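Rurkville Community Forum > Local News and Safety > Council elder's car windows smashed, anyone know more?

humaira_m
Started February 2, 2020

Has anyone got proper news on what happened outside the Durrani hall? I heard a bang while I was putting the bins out and by the time I'd got my shoes on there were two police cars and half the street in dressing gowns. My neighbour says it was Mudassar Marwat's car and that it's to do with the market vote. The police told us nothing except to go back indoors. Is he all right?

sobia.sethi
He's fine, he was still inside the hall. Both back windows gone and a dent in the door. I was at the meeting (80 of us in a room meant for far fewer, boiling hot) and it did get shouty near the end, but I wouldn't jump from that to the vote. We've had cars done on that road before.

jekeo_lad
Come on. Same night he speaks against moving the market, same hour, only his car. I'm not saying who, but it isn't kids.

sobia.sethi
Only his car that we know of! Let the police do their job before we start pointing at people who have to live here.

fsial
I'm with Sobia on waiting, but I do think they should say something official. My mum won't walk past the hall now. Also — bit off topic — I've been going through my old cuttings to see when the last trouble was, and there was a run of it one April when the bus station was being argued over. Nobody was charged then either. I'll type up the best bits when I've got an evening free.

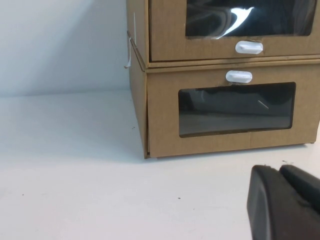 Cardboard drawers, by fsial

humaira_m
Oh please do, Fouzia, I'd love to read those. I only moved here after the bus station was built so I missed all that.

jekeo_lad
So it's happened twice over a council row and we're still calling it bad luck?

Sidra J
The Hallitance newsletter has put up a short piece. It says police are keeping an open mind on motive and want to hear from anyone who was near the hall after 8. There's a collection for the repairs too, 200 so far. I've rung in about a van I saw, which may be nothing at all.

sobia.sethi
Thanks Sidra. jekeo_lad, if you saw something then ring them as well, it's no use to them on here.

jekeo_lad
Didn't see anything, I was at work. Still think I'm right though.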